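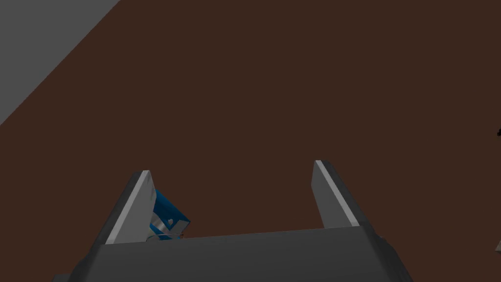 Banafsheh Khosravi has remarked that the complaints her office receives about new kitchens are seldom complaints about materials. They concern the distance from the sink to the stove, the drawer that cannot be opened while the oven is in use, and the counter that has no room left on it once the appliances are in place.

Chapter 4
Planning the Kitchen Work Surface

Chapter 3 dealt with the room as a whole: its doors, its windows, and the paths people take through it. The present chapter turns to the surfaces on which food is prepared. The student will learn to measure usable counter length, to assign that length to particular tasks, and to judge whether a plan leaves enough clear surface for the household that will use it. Storage above and below the counter is treated in Chapter 5.

Key terms: counter run, landing space, usable length, work aisle, return

4.1 Total Length and Usable Length

A counter run is an unbroken stretch of surface at one height. Its total length is measured along the front edge, from one end to the other or from an end to the face of a tall cabinet. Usable length is what remains after the sink, the cooktop, and any appliance that stays on the counter have been subtracted. The two figures can be far apart. A household may own a long counter and still prepare its meals on a cutting board balanced over the sink.

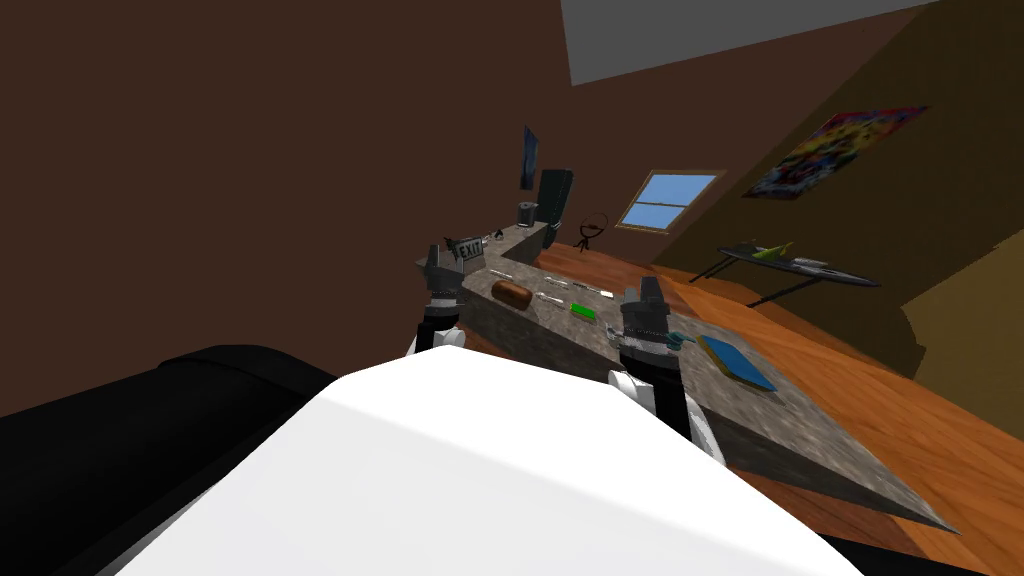
Figure 4.1. A long stone countertop.

Consider the Kordestani house in Bradville, which will be used for the worked problems in this chapter. The longest run in its kitchen has 69 inches of clear surface on the plan. The owners keep a toaster, a dish rack, and a bread box there, and with these in position the usable length falls to 51 inches. The plan was drawn correctly. It simply recorded nothing about the way the room would be furnished, and the student should therefore ask for a list of counter appliances before any drawing is begun.

Corners require separate treatment. Where two runs meet at a right angle, the deep area behind the corner is difficult to reach and should not be counted as preparation surface. It may be counted as storage for an item that is used infrequently. The shorter of the two runs is called the return, and its usable length is measured from the inside corner outward.

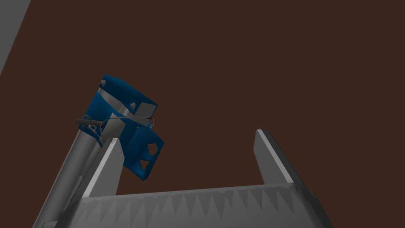
For the same reason, a return that ends against a tall refrigerator deserves a second look. Part of its length will be claimed as landing space, the surface on which a person sets down what has just been taken out. Landing space is also needed beside the oven and on at least one side of the sink. A single stretch of counter may serve two of these purposes if they do not occur at the same time. The planner should mark shared stretches on the drawing with a dashed line and label both uses.

4.2 Three Tasks

Most meals involve three kinds of counter work: washing and trimming, mixing and assembling, and serving. Mixing and assembling takes the most room and is best placed between the sink and the cooktop. Serving can be moved to a table or a cart where the kitchen is small. In the Cedavora survey, which collected answers from almost 1000 households, respondents were asked where they stood to chop vegetables. Many named a spot that the original plan had assigned to something else. The survey form is reproduced in Appendix B and may be adapted for class use.

The work aisle, the floor space directly in front of the run, limits how many people can perform these tasks together. It should be measured with the appliance doors open as well as closed. 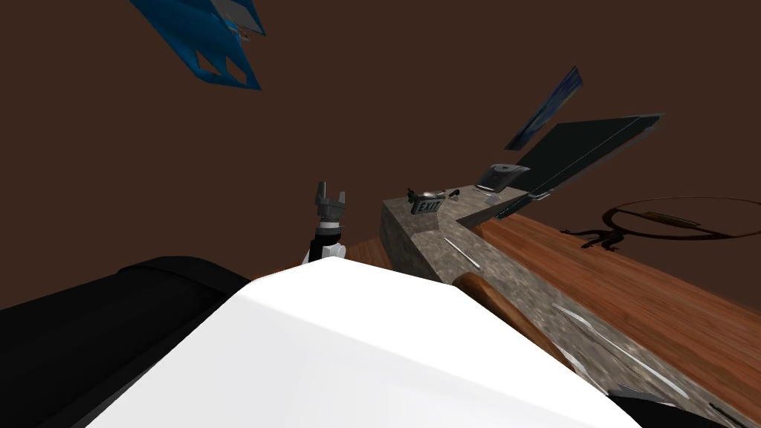 Hamidreza Mahmoudi objects that a division by task suits a single cook and describes poorly a kitchen in which grandparents, parents, and children all work at once. He would have the planner begin with the number of people at the counter and give each a place to stand, leaving the tasks to be sorted out among them. His method is set out in Section 4.3 and compared with the task method in the Cultis apartment study at the end of the chapter.

Before reading further, students should measure one counter run in their own homes, recording both total and usable length, and bring the figures to class.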